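**Residential Services Bulletin**

## Storing Fresh Produce in Residents' Rooms

Residents of Lirham House who keep fruit and vegetables in their rooms are asked to read the following guidance before the October term begins. It replaces the single paragraph on food storage in the current handbook and was prepared by Tincuța Manole, Residential Services, with the assistance of Ngan-ling Sin of the dining office.

The house has 71 single rooms, and the shared refrigerators on each floor were never intended to hold everything that residents buy. Fresh produce is therefore permitted in rooms, provided that it is kept in an open container and checked regularly. Cooked food, cut fruit, and opened dairy products must still go to the floor refrigerator, labeled with the resident's name and room number.

### Choosing a container

An open basket or a shallow bowl is preferred. Plastic bags that have been tied shut hold moisture against the skin of the fruit, and most of the spoiled produce removed from rooms last year was found in bags of this kind. A basket with openings in the sides allows air to pass through and can be rinsed in the bathroom sink. It should be set on a folded towel or a tray, which will protect the surface underneath and can be washed with the weekly linen.

Residents may borrow a basket from the Bremon Wing supply room. Each one must be returned clean at the end of the term. The replacement charge for a lost basket is listed with the other household items on the notice board outside the supply room.

### What may be kept together

Many residents keep a mixed basket, and for small amounts eaten within a few days this is acceptable. Citrus fruit keeps well at room temperature for up to a week. Plums should be eaten once they begin to soften. Small tomatoes may be kept out as well and generally taste better for it, but they bruise easily under heavier fruit and are best placed on top or to one side. 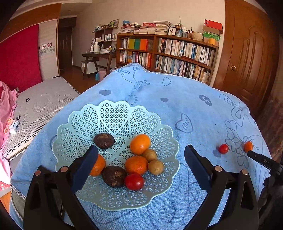

Potatoes require a little more thought. They last longest in a dark, cool place with some air, and light will turn the skin green over time. Green or heavily sprouted potatoes should be thrown away. Residents who buy more than they will cook in a few days should use the ventilated bins in the Delo kitchen, where a shelf is reserved for each corridor. Onions should be stored apart from potatoes, both in rooms and in the kitchen.

Baskets should be kept away from radiators, direct sun, and electric kettles. Steam from a kettle is enough to shorten the life of soft fruit, and a basket placed close to books or papers may leave stains if something at the bottom begins to leak.

### Checking and disposal

- Turn the contents of the basket over every two or three days.
- Remove any piece that is split, leaking, or moldy, and wipe the pieces that were touching it.
- Take food waste to the green caddy in the floor kitchen. Do not leave it in the bin in your room overnight.
- Empty the basket completely before any absence of more than three nights.

Housekeeping staff will not move or discard produce in good condition. Where spoiled food is found during a scheduled room visit, a card will be left on the desk and the resident will be given one day to clear it. Repeated cards will be referred to the residence office – the procedure is unchanged from last year.

Questions about room storage may be sent to the residence office. Requests for additional shelf space in the Delo kitchen should be made in writing to the dining office before the end of the month.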